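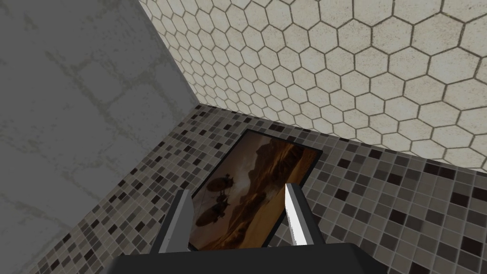 Chez Skurkix, la pince se règle d'abord à l'écran

Avant de toucher au bras de la cellule Itard, l'équipe de maintenance passe par la simulation. Un cadre posé à plat sur un carrelage en mosaïque, les deux doigts écartés au-dessus : l'exercice sert à vérifier l'approche de la caméra de poignet et l'ouverture de la pince.

Le réglage reprend toujours au même point. On remet le poignet à zéro, on charge le décor, puis on lance une série de 500 descentes. Au-delà de 7 contacts avec le sol, le décalage de l'outil est à refaire.

Sur la machine réelle, les doigts sont démontés chaque mois de juin. Les vis sont changées, les faces internes nettoyées à l'alcool.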